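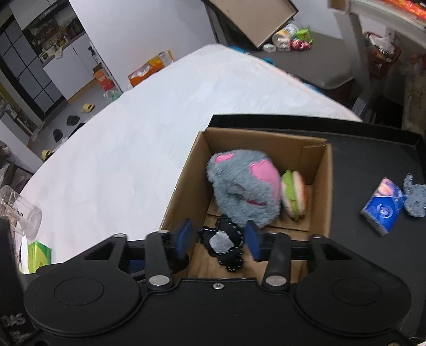 Plush toys, or stuffed animals as I grew up calling them, are soft figures sewn from fabric and packed with some kind of filling. I've been writing this entry for our collectors' wiki on and off, and I keep wandering away from bears, because the plush world is so much bigger than bears! A single cardboard box can hold a fuzzy gray creature with pink heart-shaped ear patches right next to a sandwich with green lettuce layers and a tan bun, and I love that nobody has to choose.

Pile and fabric

Pile is the fuzzy part, and it's the first thing I feel for. Short pile keeps printed or stitched faces easy to read. Long, shaggy pile swallows them, so makers go bigger and brighter with the details (pink is a favorite). My friend Despina Gkikas owns 106 plush and swears by knitted ones, which have no pile at all.

Food plush

Burgers, sandwiches, dumplings, you name it. The Puka line from Kinnear is the one I started with, and I still think their pickles are the best. A burger will happily stand on its side in a box if something fluffy is leaning on it, so I use mine as bookends for the smaller guys.
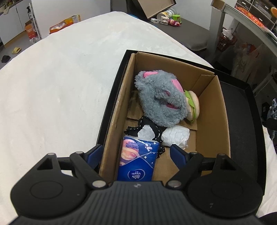 Storing them

Plain cardboard is fine for a season or so. I line mine with an old pillowcase and put the biggest plush in first, at the far end. Skip the vacuum bags for anything shaggy, as the pile can stay flat for weeks (mine went in before July and came out looking like a bath mat). A soft pet brush helps a lot.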